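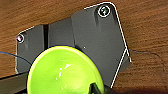
Last updated: August

Our project at Ulex was to teach the Ovel arm to clear up a kitchen, and we were so proud of it that the fault hit us pretty hard! On run 416 the gripper stopped closing halfway through a grasp and simply stayed that way, while the software cheerfully went on reporting that all was well.

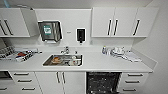
We had planned 80 runs for that week (very hopeful of us, I know) and we lost 2 whole afternoons reading through the log before we found a loose connector. We now stop the arm whenever the finger position goes stale, and we check the plug before each session.

3 comments · 2 shares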